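Participants wanted: do bottle labels tell you anything useful?

Posted May 9, 2020

We are looking for 75 adults to look hard at ordinary bottles and tell us what they can and can't get from the printing on them. The study is run by Baststead, a small packaging research shop, and paid for by Goodwin, which sells bottles. You should know that second part before you read further. Goodwin sees the results when everyone else does and has no say in what we write.

I'll admit where I stand. I have spent a good part of my working life being told that shoppers "engage" with labels. I don't believe it. I think most people find the barcode at the checkout and ignore the rest, and I think the small symbols near the shoulder of a bottle mean very little to anyone outside the trade. A pilot in April with 23 people did nothing to change my mind, but 23 people is not much of a test, and a few of them read more closely than I'd have guessed. So we are doing it again with more people and a stricter set of questions.

What you would do

You sit at a table. Bottles are set down on it one at a time, some full, some partly filled with water, a few empty. For each one you tell us what you think the printing says, what the symbols stand for, and whether any of it would affect what you buy or how you throw the bottle away. "I have no idea" is a perfectly good answer and we write it down like any other.

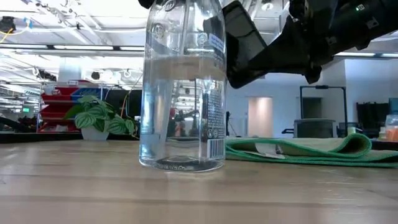 The session takes 98 minutes, including a break. There is no tasting, and please don't drink from the bottles. You may pick them up, turn them over and hold them to the light. If you normally wear reading glasses, bring them. Some of the type is tiny, and we want to know whether the words make sense to you once you can see them.

Who we want

Anyone over 18 who buys bottled drinks at least now and then. You don't have to care about recycling, and you don't have to pretend to. People who work in packaging, printing or advertising can't take part, nor can anyone employed by Goodwin or its supplier Plestico.

Pay

$182, paid by check at the end of the session. You get the full amount even if you decide to stop halfway. We don't offer gift cards, prize drawings or a "chance to shape the future of packaging."

To apply, write to Fitzgerald Doucet at the Baststead front desk with your age, the town you live in and the last bottled drink you remember buying. Questions about how the answers are used go to me. We reply to every application, including the ones we turn down.

Yavuz Yurt
Study lead, Baststead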